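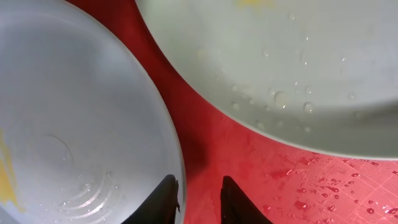 Abb. 1: Greiferfinger am Rand eines Tellers, rote Unterlage mit Tropfen

Projektbericht: Einrichtung und Pflege der Geschirrzelle »Sani« 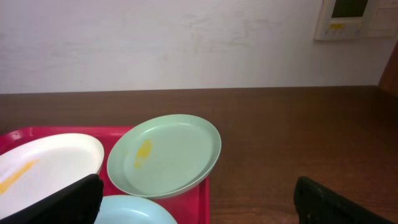 Witik Serov

1. Ausgangslage

Die Zelle Sani wurde im September von der Vorgängergruppe übernommen, mitsamt einem Ordner, in dem die Einrichtung als abgeschlossen bezeichnet wird. Dieser Einschätzung kann ich mich nicht anschließen. Der Arm ließ sich einschalten und fuhr seine Grundstellung an, viel mehr war am ersten Tag nicht belegt. Die Übergabemappe nennt weder das Spiel der Greiferfinger noch die Lage der Kamera zum Handgelenk, und für das Projekt Sarmont, in dem die Zelle Teller aufnehmen und wieder ablegen soll, wird beides gebraucht.

Der vorliegende Bericht behandelt deshalb nur die Maschine und ihren Arbeitsplatz. Wie gut die Teller am Ende sauber werden, ist Thema einer anderen Arbeit.

2. Aufbau

Gearbeitet wird auf einem braunen Holztisch, der hinten an die Wand stößt. Die Teller liegen auf einem roten Tablett mit erhöhtem Rand. Gegen den Tisch hatte ich von Anfang an Bedenken: Er ist nicht verschraubt, und jede Verschiebung verdirbt die eingelernten Punkte. Beim Tablett gilt dasselbe in kleinerem Maßstab. Die Vorgänger schreiben, es werde »immer gleich hingelegt«. Ohne Anschlag halte ich das für eine Hoffnung.

Auch die Lage der Teller ist ungünstig. Der mintgrüne Teller in Abb. 2 liegt leicht schräg, sein hinterer Rand ragt über das Tablett auf den Tisch hinaus. Eine feste Greifhöhe passt dann höchstens an einer Stelle des Randes.

3. Einrichtung des Greifers

Zuerst wurden die Finger abgenommen, die Anlageflächen gereinigt und beide Finger neu angezogen, dann die Nullstellung eingelernt. Danach wurden 60 Leerzyklen ohne Teller gefahren. Die Steuerung meldete keinen Fehler, was wenig heißt: Sie prüft den Motorstrom und weiß vom Sitz der Finger nichts. Erst die Nachmessung mit der Fühlerlehre ergab am rechten Finger ein Spiel, das links fehlte. Ursache war eine Passscheibe, die nicht plan auflag. Sie wurde ersetzt, die Nullstellung ein zweites Mal eingelernt.

Für die Kamera wurden 27 Aufnahmen eines Kalibriermusters verwendet. Das Programm gab anschließend einen sehr kleinen Restfehler aus. Ich würde mich darauf nicht verlassen, solange das Muster nur in der Tischmitte lag. Nahe der Tischkante wich die angefahrene Position sichtbar ab, und die Aufnahmen wurden mit anders verteiltem Muster wiederholt.

4. Nässe und Rückstände

Auf nassem Geschirr entstehen Glanzlichter, wie sie in Abb. 1 auf den Tropfen des einen Tellers und auf der roten Fläche zu sehen sind. Die Kantenerkennung hält solche Punkte gelegentlich für Teile des Randes. Ein Filter aus dem alten Ordner sollte das beheben, verwarf im Versuch aber auch echte Randpunkte und blieb abgeschaltet. Gelbe Spuren wie auf dem weißen und dem grünen Teller in Abb. 2 störten weniger als erwartet, solange sie nicht bis an den Rand reichten.

Von insgesamt 114 Greifversuchen nach der Neueinrichtung sind rund 60 auswertbar. Bei den übrigen fehlte der Zeitstempel der Kamera. Eine Erfolgsquote gebe ich nicht an.

5. Pflegeplan

Finger nach jedem Nasslauf trocken abwischen, auch an der Innenseite.
Schrauben der Finger nach 4 Betriebsstunden nachprüfen.
Nullstellung nach jedem Ausbau neu einlernen und ins Heft eintragen.
Kein Reiniger auf die Kameralinse, nur trockenes Tuch.

Die Nachprüfung nach 4 Stunden ist geschätzt. Im Ordner stand ein deutlich längerer Abstand, allerdings ohne Messwert.

6. Offene Punkte

Der Anschlag für das Tablett ist gezeichnet, aber noch nicht gefertigt. Der Tisch steht weiterhin lose. Vor der nächsten Messreihe sollte beides erledigt und die Kamera danach erneut kalibriert werden.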